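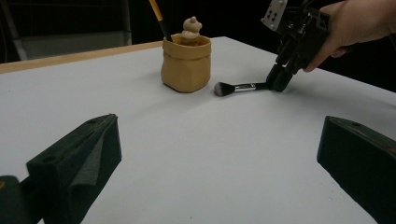 Setting Up a Table for Small Decorative Painting

Ott Sepp
Last revised April 2020

This guide covers height, leveling, surface preparation, lighting and layout for a table used to paint small objects by hand. It assumes a finished top on a separate steel frame. The Feltum frame is used for the measurements, but any frame with threaded feet can be set up in the same way.

What you need

Tape measure, metric
Spirit level, at least half as long as the short side of the top
Open-end wrench to fit the locknuts on the feet
Two lamps with adjustable arms
Lint-free cloths
Mild dish soap
Pencil and masking tape

Step 1. Set the height

Sit on the chair you will use for painting, with both feet flat on the floor. Let your upper arms hang and bend your elbows to a right angle. Measure from the floor to the underside of your forearm. The top of the table should sit at that height or slightly above it. Painting is done with the wrist supported, so a table that is right for typing will usually be a little low.

My own setting is 734 mm from floor to work surface. Note that the height marks stamped on the Feltum legs refer to the top of the frame. The panel adds its own thickness, 17 mm in my case, and that has to be subtracted before you choose a hole. Set all four legs to the same mark before you touch the feet.

Step 2. Level the frame

Do this with the top removed. Place the level along one long rail and adjust the feet at each end until the bubble is centered. Repeat on the other long rail, then check across both short rails. Adjusting one side disturbs the other, so go around the frame again and keep going until a full circuit needs no change.

Tighten the locknuts against the legs while holding each foot still with your other hand. Check once more. Locknuts tend to pull the foot up by a fraction of a turn.

If the frame rocks on a floor that is known to be flat, the frame is twisted. Loosen every corner bolt by half a turn, press down on the middle of each rail, and retighten in a diagonal order.

Step 3. Fit and prepare the top

Lay the panel on the frame and measure the overhang on all sides. Mark the final position underneath in pencil before driving any screws. Screws should enter no more than two thirds of the panel thickness.

Wash the surface with mild soap and lukewarm water. Wipe with a clean damp cloth, then with a dry one. Do not use furniture polish. Most polishes leave silicone on the surface, it transfers to your hands and then to the work, and acrylic paint will crawl away from it in small craters. If a top has been polished in the past, wash it three or four times and test it by brushing a thin coat of acrylic onto a scrap that has been rubbed against it.

A matte top is preferable to a gloss one. Color is less of an issue, though a strongly colored top will throw its tint onto the underside of pale objects and make mixing less reliable. White or light gray is the usual choice.

Step 4. Place the lamps

A single lamp gives a hard shadow on the side away from it, and the shadow hides missed spots and brush ridges. Use two, one at each rear corner, aimed at the middle of the work area and not at the objects themselves. The lower edge of each shade should be some 400 mm above the surface. Both bulbs must have the same color temperature. Mixing a warm bulb with a cool one produces two tints on the same object, and there is no position for the lamps that corrects it.

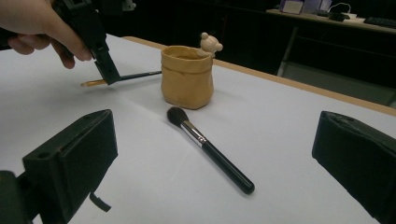

Test the arrangement with a solid object that has some relief. Place it in the middle of the work area, switch on the lamps and look at the surface around its base. Raise, lower or turn the lamps until no edge is sharply dark. The tan pot with the bear looking over its rim casts a faint shadow around its base, and a shadow of that order is acceptable for detail work. Vertical creases like the ones down its sides are also useful for the test: each one should read as a soft change in tone – if a crease looks like a drawn line, the light is too directional.

Repeat the test after dark. Window light masks a badly placed lamp for most of the day. In June, when it stays light late, I close the blind to do it.

The clamps on the Clornik lamps I use have a narrow jaw. On a thin top they should be backed with a scrap of hardboard to spread the load, otherwise they dent the underside and work loose.

Step 5. Mark out the zones

Divide the top with masking tape and leave the tape in place for the first few sessions.

Work zone: directly in front of the chair, as wide as your two forearms resting side by side.

Wet zone: on the side of your painting hand. Water jar, palette and damp cloth. Keep the jar behind the palette so that a loaded brush never passes over the work on its way to be rinsed.
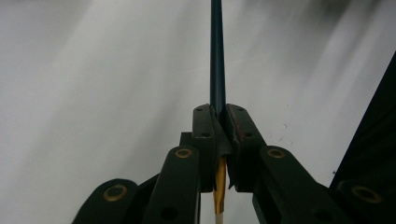
Dry zone: on the opposite side. Unused tools, reference sheets and anything made of paper. Tools are laid down with the working ends pointing away from you.

Drying zone: at the back, out of reach of your sleeves. A sheet of baking parchment is sufficient. The Kendoditz drying rack fits here, but it is tall enough to block one lamp and is better placed on a shelf.

After a few sessions, move the tape to match where things have ended up, with one exception. If the water jar has drifted in front of the palette, put it back.

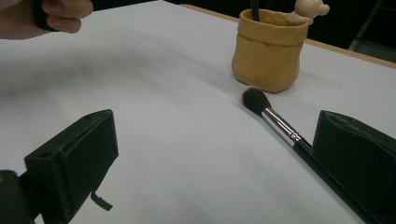 Maintenance

Wipe the top after each session while any spilled acrylic is still soft. Cured spots can be lifted with a plastic scraper held nearly flat. Do not use a metal blade on a matte surface, as the polished track it leaves cannot be removed.

Check the level every two months, and whenever the table has been moved. Check the locknuts at the same time.

Inspect exposed edges for swelling. Water gets in at the corners first. A raised edge can be sanded lightly once it has dried out completely and sealed with two thin coats of clear water-based varnish. I use the Siliņa matte; allow it to dry overnight between coats.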